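Cube night, sealed or draft? (Markden group, but anyone chime in)

Page 1 of 1

vpreda60
Ok so we have to settle this before August. Matei wants the cube run as sealed for the league weekend. 60 cards each, build a deck, four rounds. I say draft or don't bother. The whole cube was built to be drafted, the archetypes don't show up if you just get handed a pile. Last time we did sealed with it I had nine artifacts that wanted other artifacts and no other artifacts. Went 1-3.
Thoughts? Be quick, room booking at Trutdale has to go in soon.

sunora_main
sealed. draft takes forever with this crowd

lowtidelark
Draft. But cap the picks, somebody bring a timer. The dead time is all in pack one when people read every card.

Matei
For the record I didn't say sealed or nothing. I said sealed because we have new players coming and drafting a cube you've never seen is miserable. You don't know what's in it, you don't know whats good, three people sigh at you while you read. With sealed you sit down with your pile and take your time. Nobody waiting on your pick.
Also Virgil you went 1-3 because you played 16 cards over five mana.

vpreda60
It was 10 cards and two of them had cost reduction

Matei
cost reduction if you had artifacts. which you just said you didn't

vpreda60
...fine

grum_and_co
Can someone post the current list? The one pinned is from before the last update I think. Still has the green ramp package in it. If ramp got cut then sealed is worse imo, because ramp was the one thing that let you play a bad pool. Without it you get aggro pools that win and everything else that doesn't.

Valentin Crăciun
Ramp is still in, I trimmed it. What came out: the two worst signets, the big green wurm nobody finished a game with, most of the blue bounce. What went in: more two drops in every color, a few more removal spells in black and red, and a land cycle so people can splash. Full list when I get home, it's on the other laptop.
I maintain this thing so I'll say my bit. I balanced it for draft. Sealed works but you see the seams. Pools come out uneven and there's no way to fix it after the fact, you can't pass your bad cards to the left.

sunora_main
pools are uneven in draft too, you just blame yourself for it

lowtidelark
Ha. True though.

Valentin Crăciun
Somewhat true. But in draft a good player with bad packs can still move in on the open color. In sealed a good player with a bad pool has a bad pool.

Matei
Counter: building is a skill. People act like sealed is a lottery. I have watched four people at the shop get handed the same pool for practice and come up with four different decks, one of them unbeatable, one of them unplayable. Deck building is where new players learn the most too.

grum_and_co
Agree with Matei on that. My first sealed I ran 18 lands and a lifegain card because it had nice art. Learned fast.

quillback
Lurker, will be one of the new people. Have played on the app, never with a cube. Draft scares me, not going to lie. Would rather have a pile and an hour. Do I need to bring anything?

Matei
Sleeves are provided, they're Valentin's so don't bend anything. Bring dice, a pen, something to eat. Basic lands are in the long box.

quillback
ok thx

kestrel_mono
What about splitting it. Sealed in the first slot, draft in the second. Cube is big enough for eight people to do 45 each, reshuffle, go again.

vpreda60
Reshuffle is the problem. Pulling every card out of eight decks and randomizing properly took us ages last time and we still got clumps. Someone opened three red burn spells in a row.

kestrel_mono
three red burn spells in a row is just random tho

Valentin Crăciun
It was clumps. They were in the same order as the deck they came out of. I checked.

sunora_main
of course you checked
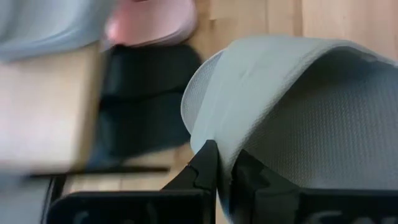
Valentin Crăciun
Shuffling, since it keeps coming up. Piles don't randomize anything, stop doing piles and calling it done. Split the cube in chunks small enough to hold, mash each chunk at least seven times, then swap half of every chunk with the one next to it and mash again. Two people can do it while the rest get food. And this goes double at Trutdale with that wood floor, it's shoes off at the door so bring slippers, the wide strap kind like the gray one up there is fine, you can kick them off under the table. Last time I did the whole second shuffle in socks and my feet were freezing. Anyway if two of us shuffle then the sealed + draft split is doable. I'd want a hard stop on deck building, though. Not "five more minutes" three times.

lowtidelark
I'll shuffle. My mash is decent.

grum_and_co
Your mash bends corners. We've all seen it.

lowtidelark
ONE card. And it was already bent.

Valentin Crăciun
It was not already bent

kestrel_mono
So are we doing the split or not, I need to know if I should plan on leaving early.

vpreda60
I could live with the split. But then draft should be the one that counts for league points. Sealed as a warmup.

Matei
No. Why would the format with the new players be the one that doesnt count? Either both count or we go by whole day record.

vpreda60
Because half the result is what you opened

Matei
We did this already. Scroll up.

sunora_main
both count. total match wins over the day. tiebreak is game wins. done

grum_and_co
Opponents' win percentage is a better tiebreak. Game wins rewards whoever gets the easy pairings.

sunora_main
and who is going to calculate that by hand

grum_and_co
Me, it's a spreadsheet, it takes a second.

sunora_main
ok you then

quillback
Sorry, dumb question, if it's sealed first do we keep the decks for the draft part?

Matei
Not dumb. No, everything goes back in. Take a picture of your deck if you want to remember it.

kestrel_mono
Rounds: best of three or best of one? With two formats in a day I don't see best of three fitting. Four rounds sealed, three rounds draft, plus building, plus drafting, plus food. We'd be there til midnight.

Valentin Crăciun
Best of three or I'm not carrying the box over. Best of one with a cube is a coin flip, you mulligan once and that's your round. Cut sealed to three rounds and draft to three. 60 minutes for building was too much last time anyway, most people were done and chatting. Say 40.

quillback
40 is kind of tight for someone new?

Matei
You can have help. We can pair anyone new with someone for the build, as long as they're not playing each other first round. I'll do it for you if you like.

quillback
yes please

vpreda60
This is coaching. In a points event.

Matei
Virgil.

vpreda60
I'm just saying it for the record

lowtidelark
The record has been noted lol

grum_and_co
Different topic, can we talk about the free mulligan. I want it for sealed. 40 card decks with dodgy mana, people keep awful hands because they're afraid of going to six.

kestrel_mono
Yes to free mull in sealed. No in draft.

Valentin Crăciun
Hard no in draft, it makes the greedy three color decks too good, I tested it. Sealed I don't mind.

vpreda60
I'd rather not have different rules in the morning and the afternoon, somebody will mess it up and it'll be me

Matei
It will be you, yes. But I'm with them, free one in sealed only.

sunora_main
what are we paying for the room btw

vpreda60
70 for the day for the smaller one, 100 for the big one with the kitchen. Small one is fine for eight, tables are a bit narrow. If we go over eight we need the big one, there's no way to fit another pair in there.

kestrel_mono
Big one. Narrow tables and two playmats was horrible, my graveyard was in somebody's chips.

lowtidelark
Small one. I'm not paying extra for a kitchen.

grum_and_co
Kitchen means coffee. Big one.

vpreda60
Ok here's where we're at, shout if I got it wrong:
Sealed first, three rounds, best of three, 40 min build, one free mulligan.
Reshuffle over food, Valentin and lowtidelark.
Draft second, three rounds, best of three, normal mulligans.
Both count. Opponents' win % as tiebreak, grum does the sheet.
Start 10 am sharp.
Room not decided.
I still think sealed is the worse format and I want that known.

Matei
It's known

Valentin Crăciun
Fine by me. lowtidelark watches the corners. List is up in the pinned post now, black got two more removal than I said, I miscounted. If you see a card you think is broken tell me before the day and not after you lose to it.

grum_and_co
The white equipment thing. Too good, has been for a year.

Valentin Crăciun
It stays.

grum_and_co
Then I'm first picking it

kestrel_mono
can't first pick it in sealed

grum_and_co
Second half then. See you there.

quillback
Looked at the list, what's the blue/black deck supposed to do? lots of cards that put stuff in the graveyard but I only found three that get it back

Valentin Crăciun
Five. Two of them are gold so they're further down, after the artifacts. Should sort that better, will fix tonight.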